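Landlords should have to tell tenants how many outlets a room has before anyone signs. My lease with Michiels ran to 5 pages and covered parking, noise and the color of curtains. It never mentioned that the second bedroom has a single outlet, behind the door.

Older buildings were wired for a lamp and a radio. Rewiring costs money, and an electrician quoted me $4000 for the apartment. I understand why an owner puts that off. I don't understand why the listing can stay silent about it while the rent goes up $145.
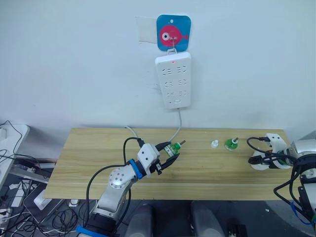
A power strip on a fish hook.

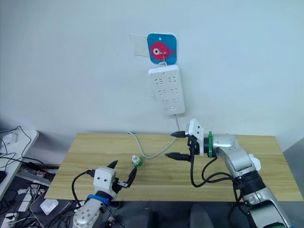

Renters work around what they're given, and most won't complain about it. A line in the listing would cost owners nothing. The city already requires one for heating. Add outlets to the same form, room by room, and let people decide before they pay a deposit.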